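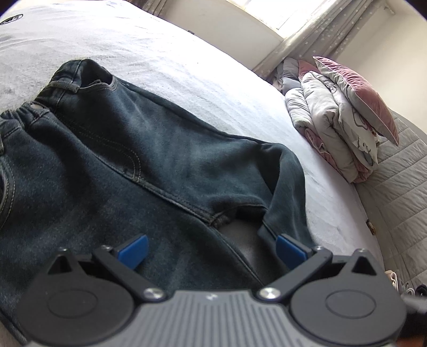
Dark blue jeans spread out on the bed.

Station agents wanted, Broltton Airport (full time and part time)

Hi, I'm Catríona Keogh and I run the ground side of things for Calis at Broltton. We're a small commuter airline with small propeller planes and short hops, and starting with the winter schedule we're adding a second daily round trip to the coast. So I need people! I have four full-time openings and two part-time ones, and I'd love to fill them with folks who already live within a reasonable drive of the airport, although I'll talk to anyone who's serious about moving.

If you've worked for a big carrier you may be used to having one job. At our station you check people in, you tag the bags, and then you put on a vest, go outside and load those same bags. You'll make the boarding announcement, walk passengers across the ramp, marshal the plane out, and come back in to answer the phone. On a foggy morning you'll also be the person explaining to a dozen tired people that I can't do anything about fog. I still work the counter myself a few shifts a week and I like it a lot, but I know it isn't for everybody.

Shifts are either early (you're in at 4:30 a.m., sorry) or late (you finish once the last arrival is put to bed, usually a little after ten). We rotate every two weeks. The schedule goes up in Flukia, our rostering app, and you can swap shifts in there without calling me as long as both of you are signed off on the same duties. Part-timers mostly work lates and weekends.

What I need from you: you're 18 or over, you have a driver's license, and you can lift a 50 pound bag and keep on doing it for a whole flight. You'll have to pass the airport background check and a drug test before you get a badge, and the badge office is slow, so please have your documents ready when I ask for them. You should be able to read a form carefully at five in the morning. Airline experience is nice. Hotel, restaurant, school bus or feed store experience is just as nice as far as I'm concerned – two of my best agents came from the diner on Route 9.

Pay starts at $19.25 an hour, with a bit extra for early shifts, and goes up after your probation period. Full-timers get health and dental starting the first of the month after you join, plus paid vacation. Everyone, part-timers included, gets standby travel on our own flights for themselves and one other person. Training pay is the same as regular pay.

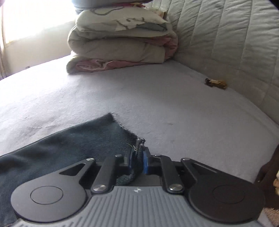 Training takes 12 days and all of it is paid. The first part is in Thân, where our main base is, and we fly you there and put you up in a motel near the terminal (your own room, breakfast included). You'll do weight and balance, dangerous goods, deicing basics and a lot of practice check-ins with me pretending to be a difficult passenger. Clothes are easy. Uniform pants and jackets are dark navy, much like the fabric on the bed in the photo, and we issue those once you've finished in Thân, so bring your own clothes for the classroom days. Jeans are fine. Closed shoes for the ramp, please, no sneakers with mesh tops. The second part is back in Broltton, working real flights next to someone who knows what they're doing.

A few things people asked me when we hired in August. No, you don't need to be good with planes. Yes, we work holidays, and we draw names for Thanksgiving and Christmas and whoever got one of them last year is left out of the draw. Yes, you can have visible tattoos. No, there is no route to becoming a pilot from this job, though I'm happy to introduce you to the ones we have and they will talk your ear off. Parking is free, in the gravel lot behind the rental car wash.

We had 131 applications that last time and I read all of them, so please keep yours short. One page about where you've worked, plus a few lines telling me about a time you dealt with someone who was upset. No cover letter beyond that. Tell me whether you want full time or part time, or if you'd take either, and the earliest date you could start.

Drop it off at the Calis counter in an envelope with my name on it, or use the jobs form on our website and pick "Broltton station" from the list. Interviews are in person, upstairs from baggage claim, and take half an hour or so. I'll call everyone I want to meet, and email everyone else.

Catríona
Posted October 9, 2025. Open until all six positions are filled.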